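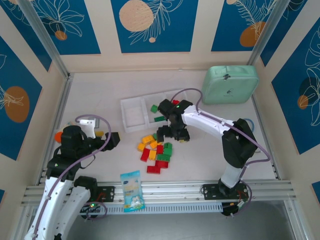 Figure 1. The two-arm cell during the block task, with the right gripper over the tray and the left one reaching toward the pile.

Teaching two arms to clear a table

Our group spent the semester on block sorting, and we got to do it the fun way: by driving the robots ourselves! Each follower arm copies a smaller leader arm that you hold, so one person moves both at once. We named the setup Gillix. The task is to take red, yellow and green plastic blocks from the middle of the table and put them in a clear tray with two compartments.

We recorded 297 demonstrations and kept 270 after throwing out the ones with dropped blocks or long pauses. The first 25 were pretty rough. Your hands want to rush, and the arms lag a little behind them - it took all of us a few afternoons in the Itmont lab to slow down.

Green blocks near the tray wall were the hardest, as the fingers bumped the plastic on the way in. Coming down straight from above helped a lot, and once we all drove that way the trained policy got smoother too. In the final test of 50 runs it even copied our habit of hovering for a moment before closing the gripper, which we loved seeing.

Next we want to try handing a block from one arm to the other. Two of us have already started practicing on Friday evenings.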